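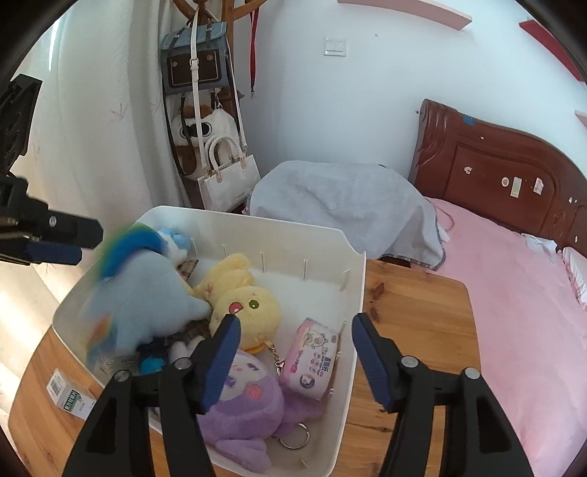
Do vacuum bags hurt plush toys?
Posted in Home > Storage & Tidying
May 2018, by Griffiths

My kid's plush toys live in a white plastic bin. A store wants 40 dollars for Romex vacuum bags and swears they're safe. I doubt it – the rainbow pony has a thick mane and I can see it coming out flat. Anyone tried?

Utalow
Did 8 of mine in October. 7 fluffed up, one stayed lumpy. I wouldn't pay that much.

Jetgate
just get a bigger bin

Related
Washing plush toys by hand
Bins with lids – worth it?
Storing toys in a small bedroom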